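Flovis kitchen set – README, shopping notes and what's next

Hello! You've found the folder for Flovis, our little pick-and-place set recorded on a kitchen counter. The data itself is explained in format.txt. What follows is mostly money and planning, as that's what people keep writing to me about.

What's in it
674 episodes, all one arm with a two-finger gripper, all small household things being moved about. 64 of them are held back for testing, so please leave those alone when you train.

What we spent it on
The arm was already paid for, so the budget went on everything hanging off it. I got quotes from Korerico and Retamal for the gripper and went with Retamal (cheaper, and they answered the phone!). The mounting plate came from Dillum and I'd forgotten to budget for it at all – put yours on the list first. Snacks, cups and plates came to around 100 pounds. Buy doubles of anything in a wrapper, as the packets get tatty and then you can't match your earlier episodes.

What I'd do differently
Order a spare set of fingertips with the gripper. We waited 43 days for ours and lost most of November to it. I'd also keep some money back for cable clips and longer leads, which are dull to buy and always needed.

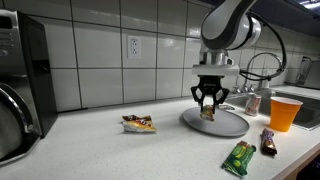 Photo: Chih-ming Shek / Flovis

Packets like the one going over the grey plate are the reason I want softer fingertips next round. Cans and cups are on the list too, but they'll probably need a separate line for grip pads, and I haven't had a price for those yet.

Still to price up
- second gripper, same model
- softer fingertips, two sets
- grip pads
- more plates with a low rim

If you've bought any of this lately, send me what you paid and I'll add it to costs.txt.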